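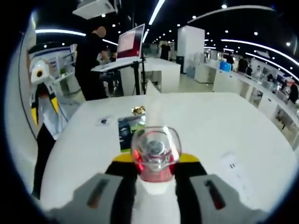

Pruklow Repair Night Moves to a Bigger Hall

Great news for anyone with a wobbly chair or a silent radio at home! The Pruklow repair night is moving to the old Teixeira bakery in January, and there will finally be room for everyone who wants to come.

The last session drew 196 people to a room meant for far fewer, and the line for the sewing corner ran out the door and past the bus stop. The new hall holds 300, with six fixing stations and a proper kitchen - so yes, the soup is staying.

"I had a man bring in his grandmother's mantel clock, and when it chimed the whole room clapped," said organizer Lucie Bélanger. "I want more nights like that."

Harvey Bouchard will run a new bike station near the back entrance, with spare tubes and brake cables at cost. Lamps, toasters, coats and toys are all welcome, as long as you can carry them in yourself.

Doors open at 6 p.m. and entry is free. Bring the broken thing, and any loose screws that came with it!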